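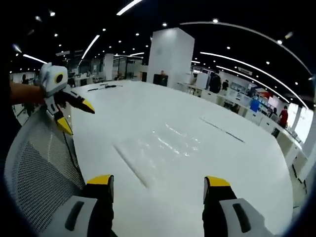
Hiltus Low-Tack Surface Strip, Translucent

Manufacturer: Andari
Distributed by: Rawat
Product group: Surface protection / temporary fixing
Sold by: single roll or full pallet

Product overview

Hiltus Low-Tack Surface Strip is a narrow, translucent adhesive strip for short-term use on smooth, hard surfaces. It is used to hold sheet materials in place during assembly, to cover edges and joints in transit, and to mark positions on finished furniture where a pencil or marker would leave a trace. The adhesive is applied to one side only.

The strip tears by hand across its width. For a square end, use scissors or a bench dispenser. The Wencombe bench dispenser accepts this roll without an adapter.

Specifications

Width: 15 mm
Length per roll: 50 m
Roll weight, including core: 282 g
Rolls per pallet: 288
Color: translucent white
Adhesive: water-based acrylic, one side
Finish: semi-matte
Core: cardboard, recyclable
Liner: none

Width is measured on the relaxed strip. Stretching during application makes the strip narrower and raises the chance of the ends lifting. Where a joint must be covered along its full length, allow a small overlap at each end.
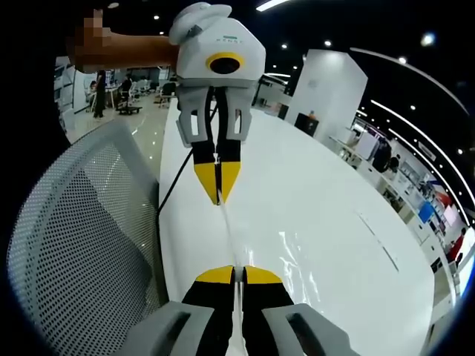 Translucent strip, held at both ends.

Suitable surfaces

Glass, powder-coated steel, sealed laminate, lacquered board, anodized aluminum and most rigid plastics. On gloss finishes the strip should be laid down from one end and smoothed with a soft cloth. Trapped air shows as pale spots and reduces the bonded area.

Not recommended for raw wood, wallpaper, fresh paint, leather, silicone, or any surface treated with wax or furniture oil. Painted walls vary too much for a general statement. Test a short length in a hidden place and leave it overnight before covering a larger area.

Application

Clean the surface with a mild, non-greasy cleaner and let it dry fully. Bring the roll and the item to the same room temperature before starting. Unwind a working length, set the leading end, keep the strip straight without pulling hard, and lower it onto the surface. Press from the center toward the edges.

The strip can be lifted and laid again once or twice in the first few minutes. After that the adhesive picks up dust and should be replaced with a fresh length.

On curved edges, use several short pieces. A single long piece laid around a tight radius will wrinkle on the inside of the curve.

Removal

Peel back slowly at a low angle, keeping the strip close to the surface. Fast removal straight upward may tear the strip. If residue remains, roll it off with a clean fingertip or wipe with a damp cloth and a drop of dish soap. Solvents are not needed on approved surfaces and may dull some lacquers.

Maximum recommended time in place is six weeks indoors, away from direct sun. Behind a south-facing window, remove within one week. The strip is not rated for outdoor use.

Storage

Store rolls flat in the original carton, in a dry place away from radiators. Rolls stored on edge under load may develop flat spots and unwind unevenly. Shelf life is two years from the month printed inside the core. Rolls kept in a cold vehicle should be left indoors for a full day before use.

Ordering and delivery

Single rolls ship from Rawat stock. Pallets are supplied direct from Andari and can't be split or mixed with other widths. Pallet orders placed in August are processed after the annual plant shutdown, so lead time is longer than usual. Orders received before noon are packed the same day, subject to stock.

Unopened cartons may be returned in saleable condition. Opened rolls are not accepted unless faulty. For a fault claim, keep the core and quote the batch code printed inside it.

Related items

Wencombe bench dispenser, weighted base
Wencombe replacement blade, straight
Hiltus Low-Tack Surface Strip, blue
Hiltus Corner Guard, self-adhesive

Notes

The blue version uses the same adhesive and has the same time limits. It is easier to see on white furniture and is the usual choice where strips must be found and removed before handover. The translucent version is preferred where the surface below has to stay readable, for example over printed labels or scale marks.

Neither version is intended for electrical insulation, food contact, or use on skin. Do not use the strip to carry weight. A safety data sheet is available from Rawat on request with the product name and batch code.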